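Course site – Robot Manipulation Lab
Thursday, February 17, 2022
Esperanza Sorensen

This site uses cookies to keep you signed in. By continuing you accept our cookie policy.

Handout 4: Sorting clips with two arms

This handout covers the clip exercise for the Irnero cell. Read it before your lab slot. The written part is due at the start of the next lecture and counts for 8 points. Teams are the same as for the camera exercise.

1. The task

Large plastic clips are spread on the floor of the cell between the two arms. Your job is to get them into the white tray by teleoperation, one clip per grasp, and to record every attempt. You are not being graded on speed. You are being graded on clean recordings and on how well your notes explain the failures.

A grasp counts as clean if the fingers close once, the clip leaves the floor, and it is released inside the tray. If you open and close again before lifting, mark the attempt as a regrasp. If the clip is pushed more than its own length before you get hold of it, mark it as a push. A dropped clip stays where it landed until the attempt has been saved.

2. Before you start

Start the Isum logger first and the arms second. If you do it the other way around, the first seconds of joint data are missing and the attempt can't be used. Check that both gripper streams are recording as well as the overhead view. Last week 2 teams lost a whole session to a stream that was open but not saving.

Move each arm slowly to its ready pose. Keep hands out of the cell once the arms are powered. The person at the keyboard calls "live" and the operator answers before moving anything.

3. Choosing the order

Most teams begin with whichever clip is closest. This works for a while, but it tends to leave the awkward ones packed together at the end. Look at the whole floor first and decide which clips block others. A clip lying alone can wait. A clip lying open takes up more room than a closed one and can catch a neighbor as you lift it, so plan your approach from the hinge end where you can.

Write your planned order down before the first grasp. In the report, compare it to the order you used.

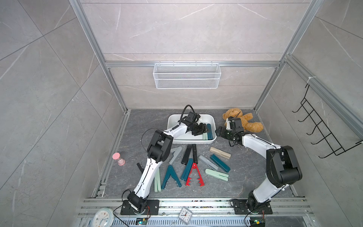
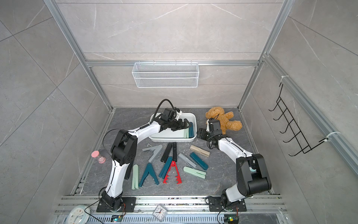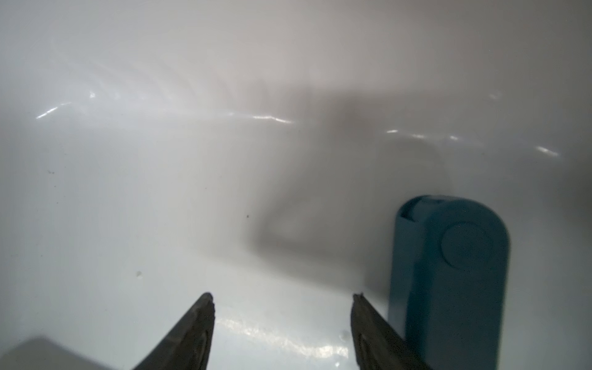
Fig. 1. Clip exercise. First and second: both arms, with the left gripper at the tray. Third: view from a gripper camera.

4. Using the gripper view

The overhead view is good for planning and poor for the last part of the approach, when the gripper hides the thing it is reaching for. Switch your attention to the gripper view for that part. Both fingertips should be visible with the clip between them before you close.

Glossy white surfaces cause trouble here. Reflections move as the arm moves, and the arm's own shadow can look like an edge. If you plan to run the Plurnus segmenter on your recordings, save a few still images of the bare surface so that you can compare.

5. Working near the other arm

One operator drives both arms, but only one arm should be over the tray at a time. Hold the other one off to its own side – low is fine, as long as it is not touching the floor. If the arms come within a hand's width of each other, stop and back out the way you came.

Place the clips in the tray with some space between them. A clip standing up against another is hard to release without knocking it over.

6. What to hand in

Submit one folder per team containing the saved attempts, your order plan, and a report of no more than 2 pages. The report should have a table of attempts with the result of each one (clean, regrasp, push, drop) and a paragraph on the failure you saw most often. Say what you would change in the approach, and which of the views shows the problem best.

Background reading is the Malý chapter on parallel grippers, through page 131. The part on suction cups can be skipped.

Lab slots are posted on the door. If you need to swap, arrange it with another team and write both names on the sheet.

Last updated: February 2022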